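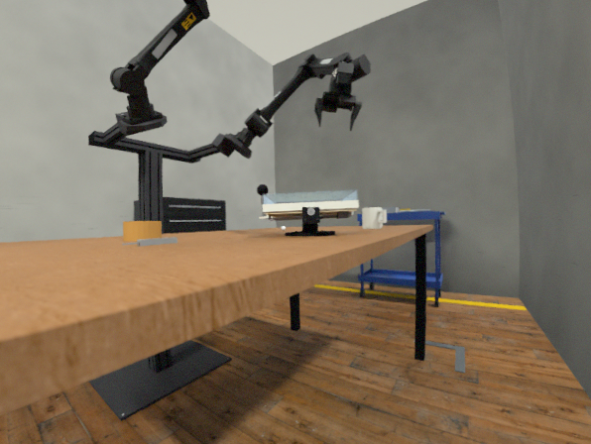 Ivier bench scene, side view: both arms on the post, mug at the right end of the table.

Posted 10/30/18 by Enda Duggan

Search this site Go

# Ivier Two-Arm Bench Pack

Hello, and thanks for stopping by! Ivier is the simulated workbench we sell at Conneely, and this card goes over what you get in the download (do read the license file too, it's short).

The pack holds 69 episodes, each with room views and gripper views, all rendered. The task centers on the tray device and its ball-shaped knob.

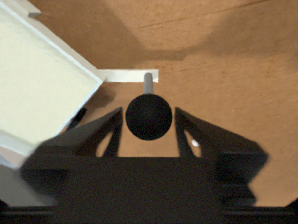

Joint positions are saved in radians, one file per arm, and Kiros Yimer has written a loader that will save you an afternoon of fiddling.

## Known issues

Up close, the gripper bodies can look a bit soft. Episode 36 has a short gap in its left arm log, which we hope to fix in the next release.
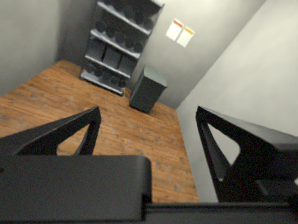 If you bought the July version, please throw out your old config files before unpacking this one! Version 2 renamed nearly every camera key, and mixing the two makes a real mess.

Questions go to Wayne McIntyre on the support desk, who is very patient with all of us. 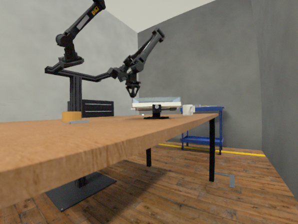

Same bench, with the right gripper near the raised tray.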